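Drying socks in a small apartment without a dryer

Laundry and Linens board > Small spaces

ostum_attic
Posted December 24, 2020

Hi all, and happy holidays to everybody who is reading this with a basket of damp things next to them like I am. I moved into a one-room place over a bike shop in August and it has been lovely in nearly every way, big window, quiet street, a landlord who answers the phone. What it doesn't have is a dryer, or a hookup for one, or a balcony. The laundromat on Zoltham Street is a 23 minute walk and I did it faithfully all fall, but it is cold now and the hill is icy and I have started washing the small stuff in the sink.

Shirts are fine, they go on hangers on the shower rod. Socks are my problem. I have thick black ribbed ones for work and they take forever. Over the back of a chair they stay damp where they fold, and on the radiator the cuffs went crunchy and a bit baggy. I've been thinking of putting up a thin cord somewhere and hanging them on that. Does anybody do this? Does it need to be real clothesline, or will any old cord do? And do you fold the sock over the line or pin it by the toe?

Thank you in advance, this is my first post here after reading for months.

Wubit Yilma
Welcome, Ostum! I raised three kids in an apartment with no dryer, so I have Opinions, get yourself a cup of something.

Any old cord will do for socks. They weigh next to nothing, even wet, as long as you squeeze them out in a towel first (lay them flat on it, roll it up like a jelly roll, kneel on it). What matters much more is that the line is tight. A saggy line lets everything slide down to the middle in one sad clump and then the air can't get in there at all. I tie a little loop at each end and put those over two hooks, so the whole thing comes down in a second when company is coming.

As for fold or pin, I fold. Ribbed part on one side, foot on the other, and turn them once before bed.

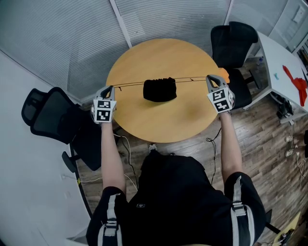 The other thing is height. Put the line low enough that you can reach it without a stool, but leave plenty of room underneath, because a sock hanging right down near a tabletop or a shelf doesn't get much air at the toe end. I had mine strung over the kitchen table for years and I had to raise it twice before I was happy. Also, keep your darks off anything pale while they're dripping. I have a table with a gray bruise on it from one pair of cheap black stockings and it will outlive me.

standa73
I'm going to disagree with Wubit, very fondly. Never fold a sock over a thin cord! You get a crease across the ankle, and with thick ones the two halves lie against each other and stay wet on the inside. Pin by the toe and let the cuff hang open at the bottom. Mine are dry by breakfast that way and they were not when I folded them.

I do agree on the tight line. I'd also say stay away from anything stretchy. I used elastic cord the first year because it was in the drawer and it bounced everything onto the floor whenever the front door shut.

Wubit Yilma
Standa, we have been having this argument since the fitted sheet thread and I'm not giving in! If you pin by the toe, the toe gets a pinch mark and in time a thin spot. I have darned enough toes for one lifetime. But fine, for the really thick ones I will grant you that folding is slower.

mfinanga_knits
Knitter here. Could I put in a word for the cuffs? Ribbing is stretchy by nature, and if you hang a heavy wet sock from the cuff all the weight of the foot pulls on it, so that's the one way I would rule out. Toe or middle, suit yourselves. For handknits I do neither and lay them flat on a rack, but that takes up half a bed and I understand Ostum doesn't have half a bed to spare.

The radiator is what did your cuffs in, by the way. It's hard on the elastic. Keep them a little way off and let the warm air do it.

Bảo Quan
I have one of those round hangers with the clips, cost me next to nothing, holds all my socks and hooks on the shower rod beside the shirts. No cord, no hooks in the wall, no arguing. I don't really see why you'd string a line across a room you also have to walk through. I did that in my student days and caught it with my neck in the dark.

Wubit Yilma
The clips on mine snapped off one by one, Bảo, until I had a very nice plastic hoop. But you're right about walking into it. Put it over a table or along a wall, Ostum, never across the path to the bathroom.

ostum_attic
You are all so kind, and I had no idea socks were this contested. I have a length of black cord left over from moving and two hooks already in the window frame from whoever lived here before, so I'm going to put it there tonight. I'll fold one of each pair and pin the other and report back on which is dry first.

Bảo, I might get the hanger too, for dish towels.

standa73
Write down the times! And squeeze them both the same amount in the towel or Wubit will say it was rigged.

mfinanga_knits
Is the window frame painted? Mine had old paint that came off on a cream sweater. Might be worth a wipe down first.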